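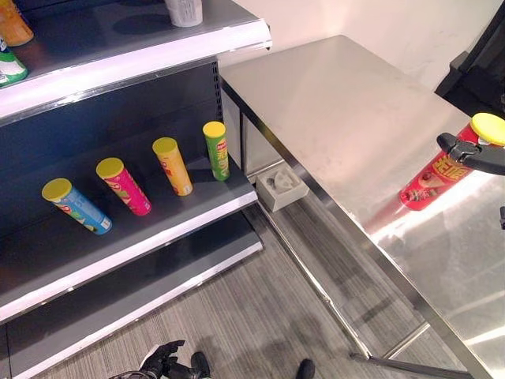

By Olga Arancibia | Student Projects | August

Home | News | Teams | Schedule | Archive

The Ouali student robotics club has moved its two-arm platform, Rusik, to the shelf restocking task set for this year's Avo competition. The task uses a gray retail shelving unit placed next to a stainless steel table. Chip canisters with yellow plastic lids serve as the test items, one color per flavor. Rusik has to grip a canister on the table, turn it upright and set it in line with the others on the middle shelf.

Grip height is the variable under study. The club currently closes the fingers just below the lid, where the label leaves the least print for the vision software to lose. Horacio Escobar, who coaches the 11 members, said reflections from the steel tabletop remain the main source of error in pose estimation.

The team logged 354 grasps during the summer term. Each run is limited to 10 minutes under Avo rules, with two attempts allowed. Control software is written by the students on top of the Ulier motion library.

Next work item: placement on the lower shelf, where elbow clearance is tighter.

Contact the newsroom | © Ouali Student News | Back to top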